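An afternoon at Restis, or what they make in Hutudville when it rains

The bus to Hutudville takes 50 minutes, of which the last 15 are spent behind a tractor. I mention this for anyone planning to come to next year's open day, and also out of lingering bitterness. The stop is outside the chip shop, the chip shop is shut in January, and the Restis works is up the hill behind it.

Restis makes wooden boards and toys to go on them. It has lived since the beginning in the old Stergiou dye house, a long brick building with a roof that would suit a cathedral and a heating system that would suit a shed. Visitors were asked to keep their coats on. I have never seen an instruction so widely obeyed.

The tour goes backwards, starting in the packing room and ending at the timber store, for reasons to do with the fire doors. You meet the finished article first and then watch it fall apart as you walk, until by the tea urn you are looking at a stack of planks. I rather liked it. A small boy in front of me did not, and asked several times when they were going to start making something.

Gluing is the best part. The strips are laid out, swapped about, turned over and squinted at before anything sticky comes near them. Our guide said the trick was to make the grain run along without looking too well behaved, then spent a good 4 minutes moving one strip from the left of a board to the right and back again. I could have watched all day. The boy could not.

From there it is up a flight of stone steps to the room where they try out shapes for the toddler range, sold under the name Nostdale. Trial blocks are printed in plastic, so they can be argued over before anyone cuts timber. The arguing takes place at a blue pegboard table, which is a splendid thing and would ruin my back in a week.

The maple board had a small dark knot near the front, and I was told firmly that knots are character. I have a kitchen door with a great deal of character on the same principle. The printed blocks feel faintly ridged under the thumb, like a very fine corduroy. Stars are apparently the troublemakers. Everyone loves a star, every catalogue wants one on the cover, and every star has five points to be chewed, trodden on or posted down the back of a radiator.
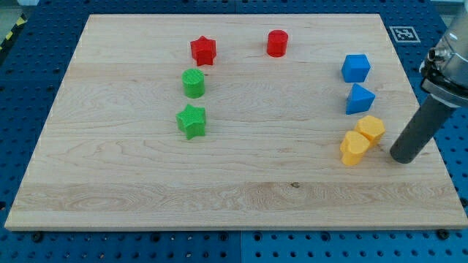

Getting round the rest of it

After the shapes room you are let loose, more or less. The sanding shop was closed for the afternoon on account of the dust, so we looked at it through a window, and it looked back at us in beige. The timber store smells wonderful. There is a board on the wall with the moisture readings chalked up, which I studied for some time with my hands behind my back, as one does.

Tea was in the old boiler room and came with a rock cake that lived up to the first half of its name. The seconds table is next door, and this is where the serious visitors had been since opening. By the time I arrived there were three bread boards left, one of them shaped like an apology. I bought it. It wobbles, but so does my worktop, and between them they have come to an arrangement.

Entry is free, the steps are steep, and there is no lift. Wear a second jumper. The last bus back leaves at five, and it too goes behind the tractor.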